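Clorkance has published notes from its bench trials of robot arms on small kitting jobs, the kind of shop-floor chore still done almost entirely by hand. The job is easy to state: small metal parts lie on a work surface next to a tray with compartments, and each part has to end up in its own place.
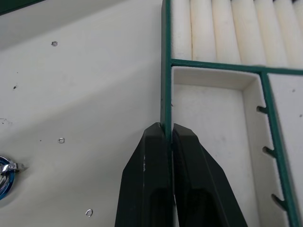 *Gripper fingers on a green-edged divider of the foam tray, with metal rings on the surface alongside.*

According to the notes, flat parts remain the main obstacle. A ring lying on a table offers very little edge to grip, and a fingertip that comes down slightly too far pushes it away. Soft trays add a second problem, as thin walls bend under light pressure and the slots shift with them. Brostau, which supplies the control software, is working on slower approach speeds near the surface.

The bench can run 2 arms over the same table. Passing parts between them is allowed under the test rules but has not been scored so far.

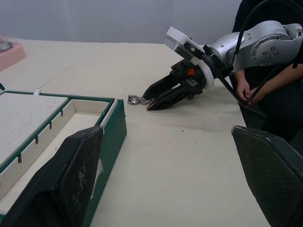
## Next steps

The next series starts in December and will consist of 100 attempts per part type, with results compared against hand packing. Household chores such as sorting drawers are planned for 2027, under a separate agreement with Utoletti. Clorkance gives no date for use outside the test bench.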